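Choosing Paper Weight for a Small Print Run

Posted Sunday, November 2, 2025

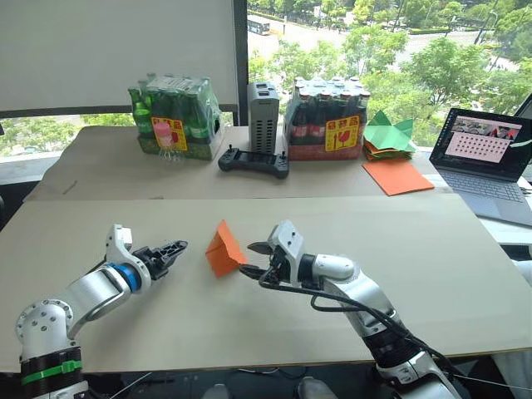
What weight of paper should be used for a folded program or leaflet?

A medium text-weight sheet is suitable for most folded work. It is heavy enough to keep print on one side from showing on the other, and light enough to take a fold by hand without splitting along the crease. Cover stock should be reserved for single cards and for the outer sheet of a stapled booklet.

This site receives the same inquiry each winter, when schools and choirs begin to prepare their December programs. The notes that follow set out the practice I have adopted for my own printing in Womlow. They apply to short runs produced on an office printer or at a neighborhood copy shop. Larger orders are a separate matter and should be discussed with the printer before any paper is purchased.

Weight and thickness

Paper sold in the United States is commonly labeled by pound weight, and the label can mislead. The figure refers to the weight of a ream in that paper's basic size, and the basic size differs between bond, text and cover papers. Two sheets bearing the same number may therefore feel quite different in the hand. Metric weight, given in grams per square meter, permits a direct comparison and is usually printed on the wrapper in smaller type.

Thickness is a further consideration. A soft, uncoated sheet may be thicker than a smooth one of the same weight. Readers who intend to mail their leaflets should weigh a finished piece, envelope included, before ordering postage.

Grain direction

The fibers in a machine-made sheet tend to lie in one direction. A fold made along the grain is clean. A fold made across it is likely to crack, particularly on heavier stock or where solid ink covers the crease. To find the grain, bend the sheet gently in each direction without creasing it. The direction that offers less resistance is parallel to the grain.

I failed to observe this rule when printing the Iltus Chamber Singers program two years ago. The sheets had been cut with the grain running the wrong way, and the dark blue cover showed a white line down every spine. The entire run of 500 was distributed in that condition. The order has since been changed to short-grain stock, and the problem has not returned.

Color

Strong colors are attractive on the shelf and less satisfactory under small type. Black text on deep red or dark green is hard to read in a dim hall. Pale cream, light gray and soft yellow remain dependable. If a bright sheet is wanted, it may be used as a loose insert or a wrapper — the main text should stay on a pale ground.

Dye lots also vary. A reorder placed some months later may not match the first, so the full quantity should be purchased at one time. For a run of 2000 leaflets I order an additional 50 sheets to cover jams and test prints.

Papers currently in use

Aliyu Smooth is my standard sheet for programs. It feeds well and accepts pencil notes, a point of some importance to singers. Trilero Laid has a ribbed surface and a more formal appearance, and I use it for invitations. Toner does not always hold in the ribs, so a test page is required before each job. Neither paper was supplied to me free of charge.

A note on storage

Paper should remain in its wrapper until needed and should lie flat. Opened reams kept in my basement curled badly last summer and were fit only for scrap. They are now kept in an upstairs closet, away from the outside wall.

Notes on staples and trimming will be posted in December.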